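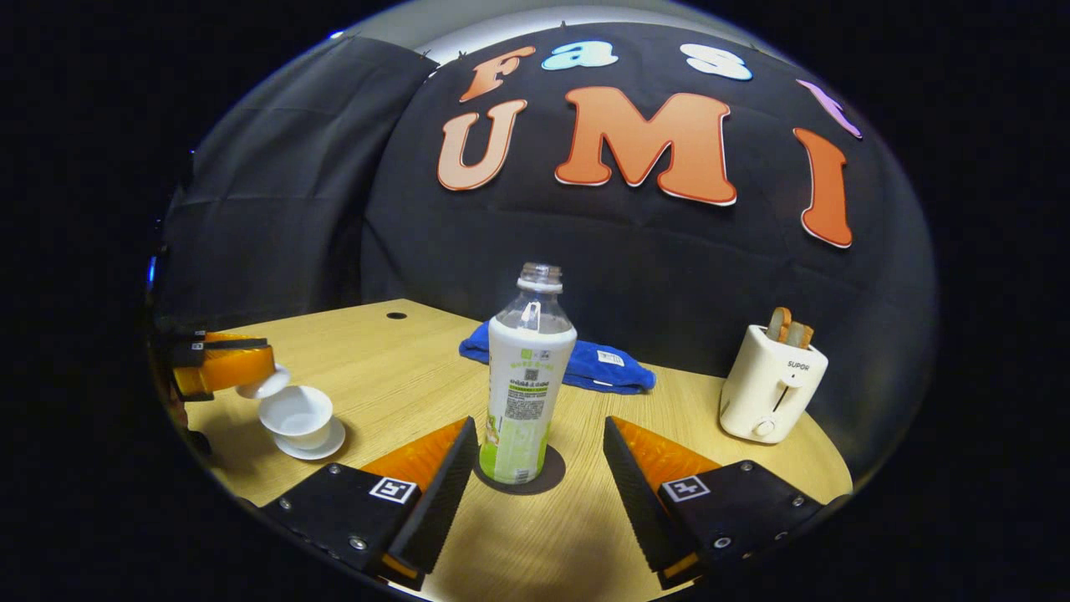

Our table: bottle on its mat, toaster to the right, cup and saucer to the left.

Rules for food and drink items in handheld gripper sessions?

We run demonstration sessions with handheld grippers, two per operator, mostly kitchen tasks: bottle, teacup, toaster, towel. I've been asked to write the house rules before a second group starts in December and I'd like to know what other people do. At the moment we have one line on the wall that says "reset the table", and everybody reads that differently.

What I'm stuck on:

Does the toaster have to be unplugged for the whole session, or only while hands are near it? Do you allow real liquid in bottles? How often do you check the markers on the finger plates? And do you keep takes where something gets dropped?

We're aiming for 2000 takes, so whatever I write has to be quick to follow. Our safety person at Karkberg will sign it off but wants a draft from me first.

Posted 12 October 2024

Answer 1 (accepted)

I wrote the sheet we use at Steyn. It fits on one page and people do follow it, mainly because it's short.

Toaster: unplugged for the whole session, with the plug lying where the operator can see it. We don't do "only while hands are near", as the hands are always near. If a task needs bread, put it in already toasted. Swap it when it starts shedding crumbs, and brush the table when you do.

Liquids: water only, and only if the task is pouring. For everything else the bottle is empty with the label left on. If you do pour, keep power boards off the table and have a dry cloth that isn't one of the task items. Ours got used to mop up once and the next lot of takes had a wet towel in them.

Markers: look at both plates on both grippers before the first take, then again every 30 takes. You want them flat, clean and not lifting at a corner. Wipe with a dry cloth. Check the plate screws at the same time. If a marker has been replaced, recalibrate before you record anything, and write it in the log.

Finger pads: foam pads pick up crumbs and grease. Replace them as a set so both sides grip the same.

Dropped items: keep the take, tag it as a failure, don't fix things by hand halfway through. If a hand goes into view to rescue something, stop and tag it as aborted. Those are 2 separate tags and it's worth keeping them separate.

Reset: tape marks work on a bare table, but tape shows up in the recording. We use a printed layout card that stays beside the operator. Decide beforehand which items are meant to move between takes and by how much, and put that on the card as well.

Don't let anyone eat or drink the props. Sounds obvious. Put it on the sheet.

Answer 2

Mostly agree with the above. I'd add operator breaks. Holding a gripper in each hand is harder on the wrists than it looks, and tired people start closing the fingers early. We stop after about 69 takes, which is just where our Ondura log sheet runs out of rows, so don't read too much into the number.

Also check whatever workplace rules apply in your building. The standards written for powered industrial robots may not say much about a tool a person is holding, but the ordinary rules for electrical gear and wet floors still apply.

Answer 3

just use jorum, it has a checklist built in

Comments

Jorum's checklist is fine but you can't add your own lines to it unless you have the paid version. We went back to paper.

On the markers, I'd check after any knock too. A bumped plate can be off and still look all right.

What do you do about glass and china? We moved to plastic cups after a breakage but they don't behave the same when you grip them.

Original poster here. Thanks, I've copied most of answer 1 into the draft and added the breaks. For china we're going to keep a spare set and have a dustpan in the room.

Wear closed shoes if you're keeping the china.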